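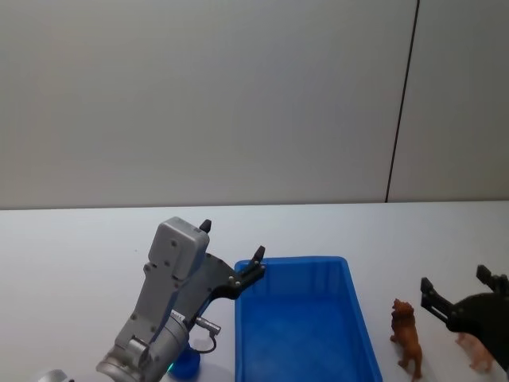
Play Table and Toy Storage Check, Room 28
Site: Kallasska
Period: October
Checked by: Els Meijer
Form 2526

1. Table surface clean and free of chips
Result: OK
Comment: White top, so every mark shows. I'd still like to know what "wiped daily" means on the rota, as the afternoon box has the same initials in the same pen all the way down.

2. Bins sound, no cracks or sharp rims
Result: OK, with a note
Comment: I ran a thumb along the rim of the blue bin and up the ribs inside. No splits. The Rellness leaflet calls this type "unbreakable". I have thrown out two unbreakable bins already. Keep checking.

3. Bins empty and clean before toys go back
Result: OK
Comment: Grit collects where the ribs meet the floor of the bin. A quick rinse won't shift it. Use a brush. 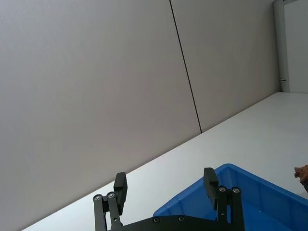 4. Toys put away at end of session
Result: NOT MET
Comment: The lion was standing beside the bin. I was told it "lives there". Then put that on the storage plan, or put it in the bin.

5. Animal figures free of loose parts and bite damage
Result: OK for the lion, rest not checked
Comment: Mane and legs are solid. Most of the other animals were in the cupboard and I was not given the key, so I won't tick for them. Last time somebody ticked for the whole set.

6. Small parts kept away from under-threes
Result: OPEN
Comment: Mindo says its sorting set is fine for all ages. The packaging I was shown had no age mark. I want the sheet that came with it.

7. Cleaning product stored out of reach
Result: OK
Comment: Tavares spray, 500 ml, top shelf, cap on. The label promises it "kills everything". It also says to leave it on for two minutes, and I doubt anyone does.

Follow-up: items 4 and 6 before the next check. Key to the cupboard, please. E.M.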